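Irard Hand Gripper: Builder's Guide
Section 8. Fitting the fingers and making your first practice grip

By now you should have the handle together, the trigger moving sweetly and the camera clipped into its cradle. If the trigger still feels gritty, please go back to Section 7 and have another go at the slide before carrying on. I know it's tempting to press ahead (I did, on my first one, and spent a whole Saturday taking it apart again), but the fingers make any stiffness a good deal worse.

You will need

Both finger plates, left and right
2 ribbed inserts
2 dark contact strips, cut to length
The bag of short screws marked F
Small hex key
A soft cloth and a little washing-up liquid
An empty plastic bottle with its cap on

The plates come from Citenley in white, and the inserts from Fladier in whichever colour they happen to be printing that month. It makes no difference to the grip. If yours arrived in August or later you have the revised inserts, with slightly deeper ribs, and they want a firmer push to go home.

Fitting the fingers

1. Lay the two plates on the bench as a mirrored pair. Each has three holes, and they aren't laid out evenly, so a left plate will never sit properly on the right-hand side however kindly you coax it.

2. Wash both inserts in warm soapy water, rinse them and leave them until they are properly dry. Overnight is best if you can bear to wait.

3. Press an insert into each finger, starting at the wide end and working towards the tip with your thumb. You'll feel the ribs settle one after another.

4. Stick a contact strip along the inner edge of each finger. Peel the backing a little at a time and smooth as you go. A bubble near the tip can be pricked with a pin; one in the middle usually means starting again with a fresh strip.

5. Offer the left plate up to its carriage and put in all the F screws by a few turns each. Don't tighten any of them yet. Do the same on the right.

6. Squeeze the trigger slowly until the fingers meet. If one tip arrives ahead of the other, let go, slide the late plate forward a touch and try again.

7. When the tips meet evenly, nip up the screws a little at a time, going round in turn.

Caution: hand tight is plenty. The plates crack at the holes if you lean on the key, and the crack tends to show up a week later when you have forgotten all about it.

Note: Roland Oakley, who drew the first version of the carriage, likes a dab of thread lock on these screws. I leave mine dry so I can swap inserts easily. Either is fine, though do keep thread lock well away from the contact strips.

Your first practice grip

8. Clear a bit of table in front of you. There is no need to tidy everything away, and a few books and boxes further back give the camera plenty to look at.

9. Stand the bottle upright on a round coaster. It's much easier to put the bottle back in the same place when there's something to aim for.

10. Start the recorder and wait for the steady light. Hold the gripper level, with your wrist relaxed and your elbow a little away from your side.

11. Bring the open fingers in with one on each side of the bottle. Stop there for a slow breath before you close them. The pause makes the start of the grip much easier to find when you come to sort your clips.

12. Close gently, lift a hand's width, set the bottle down on the coaster, open fully and draw straight back.

13. Repeat until it feels dull. My own first batch was 48 lifts, which took most of an evening and two pots of tea.

If the bottle twists as it rises, one finger is touching first; go back to step 6. If it slips straight down, wipe the strips with the damp cloth and let them dry. Crushing is nearly always an eager trigger hand, though a Chan spring fitted in place of the standard one will soften things for anyone with a strong grip.
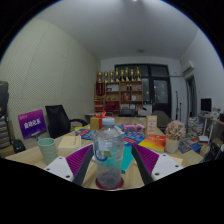 Fig. 8.1. Step 11: fingers either side of the bottle, bottle on its coaster.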